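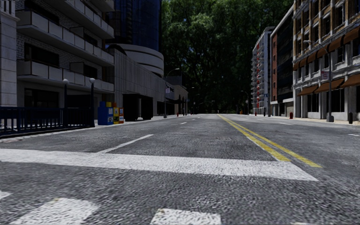

Budgeting for a sidewalk robot program

Budgeting for a sidewalk robot program is the work of figuring out what a small fleet of wheeled delivery or inspection robots will cost before anyone signs a purchase order. I keep this entry up for our shared reference pages, and I've been through the process twice now, so you'll get my opinions mixed in with the definitions. Sorry in advance to the people who like their encyclopedias dry!

Contents
1 Scope
2 Simulation before purchase
3 Hardware
4 Sensors and spare parts
5 Recurring costs
6 Lease or buy
7 Common mistakes
8 See also

Scope

I'm only talking about ground robots that travel on sidewalks and cross streets at crosswalks. Drones, warehouse carts and robotic mowers have their own entries. By "program" I mean everything you pay for in the first two years: the machines, the software, the people who babysit the machines, the place where they charge, and the simulation work you do beforehand. That last one gets left off the first draft of nearly every budget I've looked at, mine included.

Simulation before purchase

A simulated street is a computer-built piece of town that you drive a virtual robot through. For planning purposes its job is to answer shopping questions. How high does the camera need to sit? Do you need one camera or four? Will the cheaper wheels do, or do you have to pay for the big ones? You can change a camera height in simulation in a minute or two, and changing it on a real chassis means a new bracket, a new cable and a week of waiting (at least in our shop).

Our planning project is called Wirkby, and it covers mixed blocks: wide roads, storefronts with awnings, light poles, a fire hydrant here, a mailbox there. I like to start with the streets completely clear. It feels like cheating, but you want to know how the robot handles curbs, grates and poles before you add foot traffic and pay for the extra computing time.
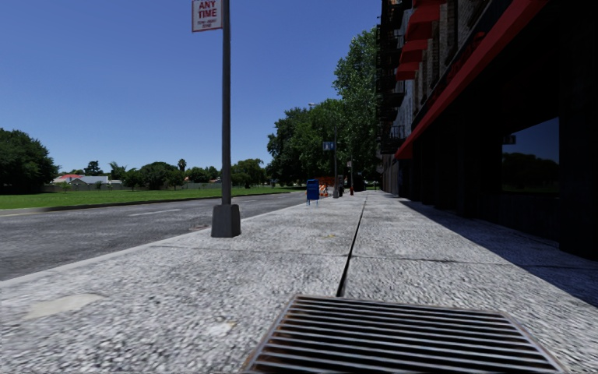
A simulated sidewalk from the Wirkby planning set, with a storm drain grate in the foreground and construction barriers farther along.

The dull stuff is what moves the budget. Take drain grates. A small caster and a slotted grate are a bad match on paper, so you either price larger wheels or you plan routes that go around, and going around means better positioning, and better positioning is its own line item. Barriers are the same sort of thing. If your robot has to find its own way past a partly blocked walkway, you're shopping for a different class of machine than if a person can take over and steer it through.

Shadows are the other one. A building that throws a hard diagonal shadow over half the pavement is a fair test for a low-cost camera, and I'd run that case early. Tyson Fehr, who did our first round of sensor pricing, wanted to skip it and go straight to the expensive camera. We ran it anyway and ended up with the mid-priced one, so I'm still a little smug about that.

Simulation costs come in three parts:

License or subscription. Some packages are free and some are billed per seat. Read the terms on commercial use twice.

Computing. You can rent time or buy a workstation. For a single planner, I'd rent first and see how many hours you really use.

Scene building. Ready-made city blocks are cheap. A copy of your own street is not, and I'd hold off on ordering one until you've picked a robot.

Hardware

Machines are quoted as a base unit plus options, a lot like cars. The base unit normally includes the chassis, motors, one battery and a basic computer. The lid lock, second battery, lights, flag and weather kit may all be extra, so ask for the quote with every option listed, even the ones you don't want. It makes two vendors much easier to compare.

We got quotes from Bridari and Skudero. Bridari quoted a complete robot at one price, and Skudero quoted a lower price with a long options page. Once I'd added what we needed, the two were close enough that delivery time decided it. Your numbers will be different, so please don't copy our choice – copy the spreadsheet layout if you like.

Fleet size deserves its own paragraph. Work out how many robots you need running at the busiest hour, then add spares. For a fleet of 10 I'd plan on two spares. For a fleet of four I'd still want one, and yes, that's a painful percentage, but a small fleet with one robot in the shop is a noticeably smaller fleet.

Sensors and spare parts

Low-mounted cameras get dirty and get bumped. Budget for replacement covers from day one, and order them with the robots so they ship in the same crate. Our first parts order had 19 separate lines on it and came to $3316, and most of that was wheels, covers and connectors, nothing glamorous.

A few things I now put on every parts list:

Wheels, one full set per two robots
Camera covers
Charging contacts
Battery latch (the little plastic one, it snaps)
A spare remote control
Touch-up paint, if your sponsor cares about looks

Recurring costs

This is where programs get into trouble. You'll be paying every month for data plans, remote support, insurance, storage space and somebody's time. Permit fees vary a lot from city to city, and some places have no sidewalk robot rules at all, so call before you guess. I leave that row blank in the draft and highlight it in yellow so it can't slip through as a zero.

Map upkeep belongs here too. Sidewalks change. Work zones pop up, signs move, a block gets repaved. Either your vendor updates the maps for a fee or you pay someone local to do it, and the vendor fee usually looks high until you price the other option.

Staff time is the biggest recurring number on my sheet by a long way. Toon Segers does our route planning, and his rule is to budget a full shift of supervision for every shift the robots run during the first season. I thought that was too cautious when he first brought it up. I've since come around.

Lease or buy

Leasing costs more in total and less up front. It suits a trial, a grant with a hard end date, or a group that isn't sure the robots will stick around. Buying makes more sense when you have a repair bench, a place to lock things up and someone who enjoys fixing them. There's a middle road where you lease the robots and own the chargers, and that worked nicely for us, as the chargers stayed put when we swapped models.

Look for a mileage limit in the lease. Ours was 1000 miles per robot per year, with a charge for going over. Check it against your planned routes, including the trips back to charge, which I forgot to count the first time around.

Common mistakes

Pricing only the robots. See everything above.

Buying before simulating. You can do it, plenty of people do, and some of them are lucky.

Choosing a camera from a sunny-day video. Ask for footage with shade, glare and dusk in it.

Forgetting the curb. If a ramp is missing on your route, the robot either climbs or detours, and both have a price.

Leaving out the end. Old batteries need proper disposal, and some recyclers charge for pickup.

See also

Chow (our open cost template, named after somebody's dog)
Charging station layout
Sidewalk robot permits
Sensor mounting heights

Last edited Oct 5, 2024. Lease section rewritten, parts list updated.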